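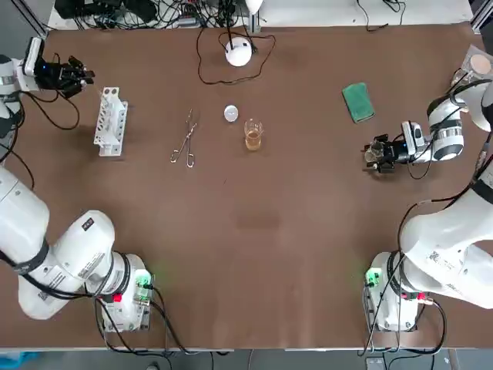
**September, Sadeghi Building, Room 1210**
**Laboratory diary, morning and afternoon**

The room was opened at 8:15. The overnight log showed no alarms, and the temperature on the wall gauge was within the permitted range. The hallway outside remains partly closed for floor work, and all deliveries continue to come in by way of the service elevator. A note to this effect was still on the door and has been left in place.

The principal task for the day was to put the small glassware in order ahead of the autumn courses. The instruction received from the Didwood office last month asks each room to present its working glassware on a clear stretch of table, to inspect it piece by piece, and to return to the cupboards only what is fit for use. The brown table was assigned to this purpose. Articles awaiting inspection were kept toward the far side, with the near half left open for handling.

The surface of the table deserves a remark of its own. There is a faint dark mark near the middle of the open half, and it has been recorded in the furniture register under general wear. I do not recommend refinishing on this account. The tabletop is otherwise serviceable, and the last refinishing elsewhere in the building put a room out of use for longer than had been promised.

Clear glass is slow to inspect. Each vessel must be held up to the light and turned, and a fine crack at the base is easily taken for a reflection. I worked without the overhead lamp for the first hour and found this a mistake. With the lamp on, two vessels that I had already passed were set aside again, one with a chipped lip and one with a scratch long enough to catch a fingernail. Both have been placed in the broken glass bin and written off. The remainder from the first cupboard were accepted.

The round dish with the beige disc was not part of the inspection. It belongs on the lighter surface at the side of the table, and that arrangement should continue. Staff are reminded that a dish with its contents is to be treated as work in progress until it has been signed for. The glassware instruction gives no authority to empty or wash such items, and last year's misunderstanding on that point should not be repeated.

At 11:30 the Braritz order was delivered. The packing slip listed 12 beakers of 100 ml, and the carton agreed with the slip. The new beakers have a slightly heavier rim than the old ones and do not stack with them. I have put them on a shelf of their own in Cupboard 2 and have written to the purchasing desk to ask whether the former pattern can still be obtained. Mixed stacks were the cause of most of the chips found today – or so I believe, judging by where the chips occur.

The midday break was taken late. On returning, I rinsed the accepted pieces, set them on the rack, and turned to the labels. A good many of the old labels have lost their print in the washer. The Orix label tape issued in spring has held up better on the cupboard doors than on glass, and I would advise keeping it for the doors alone. For the vessels themselves, the frosted patch and a pencil remain the most dependable method, though the older pieces have no such patch.

Some time was also given to the question of stoppers. These are kept in a drawer without any order that I could discover, and several do not appear to fit anything in the room. I have begun sorting them by size into paper envelopes. The work is unfinished, and the open envelopes are in the top drawer. Please do not tip them together.

Matters carried forward:

- Complete the stoppers and mark the envelopes.
- Inspect the second cupboard, with the overhead lamp on from the start.
- Await a reply from purchasing concerning the beaker pattern.
- Ask the Didwood office whether the inspection form may be returned in parts. The present form assumes that a room can be completed in one day.

The sink was wiped down and the bin sealed for collection. The rack was left standing for the glass to dry, and the room was closed at 5:10.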